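Folding, Mostly

Caradog Samuel has spent four years trying to get a machine to put away the dishes, and he still does his own by hand. "My wife has noticed," he says.

We met at Flarkex, where he runs the chores group. I had come to find out when I could stop doing laundry. He offered me coffee and poured it himself.

So, can they do it yet? "They can do Tuesday's towel," he says. "Bring a different towel and we have a conversation." A folded T-shirt took the current setup 2436 trials to get right, and right, he admits, means his standards and nobody's mother's.

His colleague Lindalva Caldeira came over from shop-floor work, where she taught machines to load parts into trays. She thinks the factory people have it easy. "A tray stays where you bolt it. A kitchen has a drawer that sticks, and a kid."

She is less gloomy than he is. Wiping a counter is close, she says, and so is sorting bottles. Socks are a different matter – the two of them have a standing bet on socks, and neither would tell me the stakes.

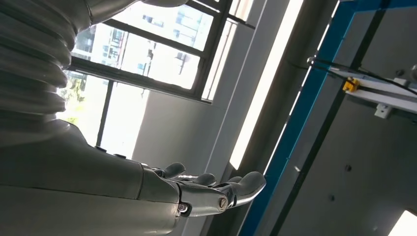
Caldeira's complaint is with fingers. People want them because people have them, she says, and then they want them to feel a wet plate slipping. "You do that without thinking. I have to think about it all day, and then I go home and drop a plate."

I asked Samuel what he would pay for a machine that emptied the dishwasher and broke two glasses a month.

"Two?" he said. "Where do I sign?"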